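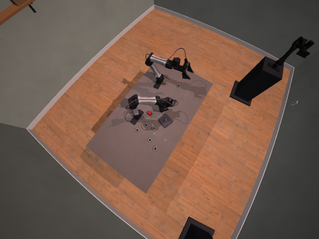

Catalog page 88

Clandach Cable Sleeve, 7 mm

Woven polyester sleeve for keeping lamp cords, charger leads and speaker wire together. Sold by Brorneck in black, gray and sand. Item number 2741.

The sleeve is split along its full length, so you don't have to unplug anything or cut off a connector to fit it. Open the seam with a thumb, lay the cord in, and let the edges close over it. The edges overlap by a quarter turn and stay shut without tape. It can be cut with household scissors. Seal the cut end with a lighter or it will fray.

Sizing: the 7 mm sleeve takes one ordinary lamp cord or two thin charging cables. For three or more cables, order the next size up. An overfilled sleeve gapes at the seam and looks worse than bare cords.

We use cookies to remember your cart and your region. Accept | Settings
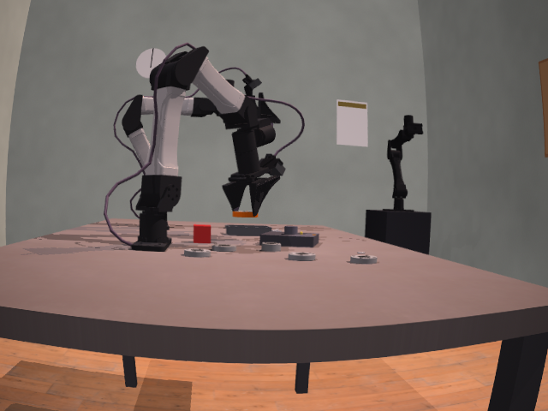 Cord length is the thing most people get wrong when they order. Measure with the lamp or screen in its farthest position, then add a hand's width. A cable on anything that bends needs slack, like the thin dark one looping loosely over the shoulder of the arm and out past its wrist, and a sleeve makes that cable a little stiffer. On a swing-arm desk lamp, leave the stretch at each joint uncovered and sleeve the straight parts only. Teun Van Leeuwen in our returns department says short sleeves come back far more often than long ones.

Cleaning: wipe with a damp cloth. The sleeve can also be taken off and washed by hand in cool water. Hang to dry. Do not tumble dry.

What's in the pack: one sleeve, 285 cm long, and a strip of hook-and-loop ties. The wall clips on the Urnumdale shelf page are sold separately. They fit this sleeve and the next size up.

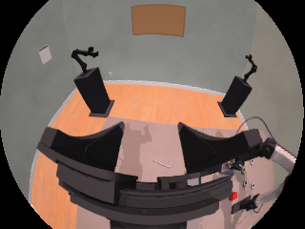 Clips need a clean surface. Wipe painted walls and let them dry overnight before you press the adhesive on, and don't use clips on wallpaper. If you would rather screw them in, the older Dijkstra clips have a hole through the base and are still in stock in gray.

Not for outdoor use. Not for use near heaters or stove tops. The sleeve does not make a damaged cord safe, so replace any cord with cracked insulation first.

Delivery takes about 7 working days. Unopened packs can be returned. Cut sleeves cannot.

Questions about trade orders go to Wouter Vanhove at the Brorneck order desk. The sand color is out of stock until January.

Page updated Dec 8, 2022

Shares: 7 | Comments: 0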